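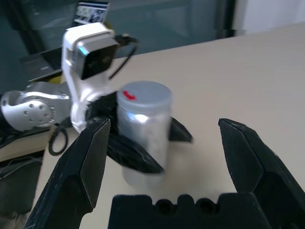
Zwei Arme, ein Schraubdeckelglas aus Kunststoff: Blick vom Handgelenk des rechten Greifers auf den linken, der die Dose hält.

Wer Automatisierung fördert, sollte sie auch vorführen lassen, und zwar in dem Zustand, in dem sie sich befindet. Diese Auffassung hat sich beim Verfasser nach dem Besuch des offenen Labortages bei Ivside verfestigt. Gezeigt wurde dort im Rahmen des Vorhabens Mernurico die Handhabung alltäglicher Behälter mit zwei Roboterarmen. Ein Arm hält, der andere nähert sich mit geöffneten Fingern. Für den Menschen ist dies eine Nebensache des Frühstücks, für die Technik eine Aufgabe, deren Schwierigkeit in Förderanträgen regelmäßig unterschätzt wird.

Die Projektleiterin Hema Achari legte den Gästen eine Auswertung von 341 Versuchen vor, von denen 307 ohne Eingriff zu Ende geführt worden waren. Die Zahl wurde im Publikum unterschiedlich aufgenommen. Settimio Messina, der für den Anlagenbauer Prodix anwesend war, hielt eine Quote von 90 Prozent für den Einsatz in einer Verpackungslinie für unzureichend. Dem ist zuzustimmen. Gleichwohl wäre es verfehlt, ein Forschungsvorhaben an den Maßstäben einer Abfüllanlage zu messen, die ein einziges Gebinde in stets gleicher Lage verarbeitet.

Bemerkenswert war die Offenheit, mit der auch die abgebrochenen Versuche besprochen wurden. Durchsichtige Gefäße bereiten der Bildverarbeitung wegen ihrer Spiegelungen erhebliche Mühe, und die Übergabe von einem Greifer zum anderen verlangt eine Abstimmung, die sich nur begrenzt im Voraus berechnen lässt. Derartige Auskünfte fehlen in den meisten Hochglanzfilmen der Branche. Gerade kommunale Träger, die über Assistenzsysteme für Pflege und Haushalt zu entscheiden haben, sind auf sie angewiesen.

Daraus ergibt sich eine Forderung. Einrichtungen, die öffentliche Mittel für Robotik erhalten, sollten verpflichtet werden, ihre Systeme mindestens einmal jährlich vor fachfremdem Publikum im laufenden Betrieb zu zeigen und die Fehlversuche auszuweisen. Der Aufwand ist vertretbar; Ivside beziffert die Kosten des Labortages auf 2000 Euro. Der Einwand, Konkurrenten könnten Einblick in unfertige Verfahren gewinnen, wiegt demgegenüber gering. Der nächste Labortag ist für Juli vorgesehen. Den Mitgliedern der zuständigen Ausschüsse wird die Teilnahme nahegelegt.

Ynyr Ellis

© Beddoe | Kontakt | Impressum | Nach oben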